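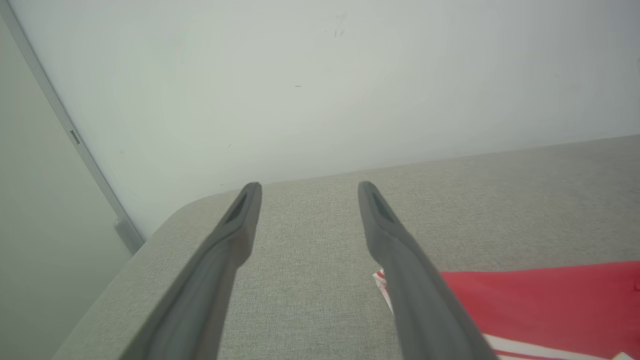

**Rosavcombe Robotics Club – Manipulation Group**

# Recording cloth episodes with the hand-held gripper or the arm

Use these steps for the Rikirex cloth set. The goal for the set is 3,000 episodes, and each person who signs up records 300 of them. Read the whole page before your first session.

## Before you start

1. Charge the gripper and clear the storage card.
2. Pick a soft surface with enough room for the cloth to lie across it. A sofa seat or a padded bench works.
3. Wipe the wrist camera lens.
4. Open Hanell, choose "cloth", and type in a session name.

## Recording one episode

1. Start with the fingers open and empty, and both fingertips in view.
2. Press record and hold still for a moment.
3. Move toward the cloth at an even speed. Don't stop halfway to correct your angle – if the approach is bad, throw the episode out.
4. Close on a corner or an edge. Bunched fabric between the tips is fine.
5. Make the move listed on your task card, then open the fingers and back away.
6. Press stop.

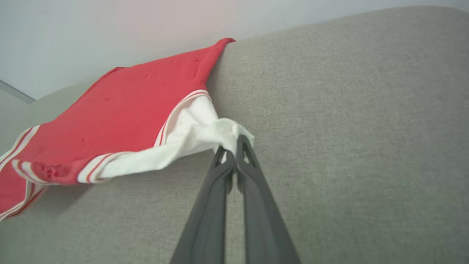 *White corner of the red and white cloth held between the fingertips.*

Change the layout after every 5 episodes. Turn the cloth, fold it over, or drop it from a low height and leave it however it lands. Include some starts where only part of the cloth is in view.

## Labels

Mark each episode "good", "missed" or "discard". A missed grasp is still useful, so keep it. Discard is for a covered lens, a hand in view, or a recording that began late.

Upload in batches of 37. Larger batches time out on the Andreadis server, and the upload has to be restarted from the first file.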